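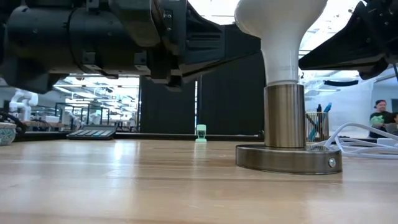
Jornance has changed the finishing schedule for its interior tabletops, effective with orders placed after 2/21/18. The company's Parnine workshop will apply a satin hardwax oil as the standard topcoat in place of the gloss varnish used until now. Gloss remains available on request. The main technical reason is glare. A glossy light wooden top returns bright white patches to the viewer, and these fall next to objects such as a table lamp with a frosted glass shade, where people tend to read or write. Satin topcoats scatter the same light and leave the grain easier to see.

The new schedule calls for sanding to 80 grit after glue-up, then finer grades, followed by 2 coats of oil with a full night between them. Boards are to be kept at 60 percent relative humidity or lower until the second coat has cured.
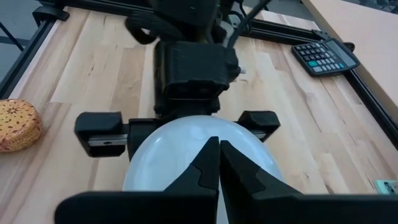 Tops built from joined strips are covered by the same schedule, with one addition. Seams are wiped with a damp cloth before the last sanding so that raised fibers can be cut back. Knots receive a thin sealing coat first.

Preltov, which supplies the oil, will ship it in metal cans marked with a batch number. The batch number will be copied to the order sheet, and customers who need touch-up oil should quote it.

The Magbanua showroom has 453 gloss tops in stock. They will be sold at the current list price and will not be refinished. Care sheets for both finishes are being revised and will be packed with each top from August.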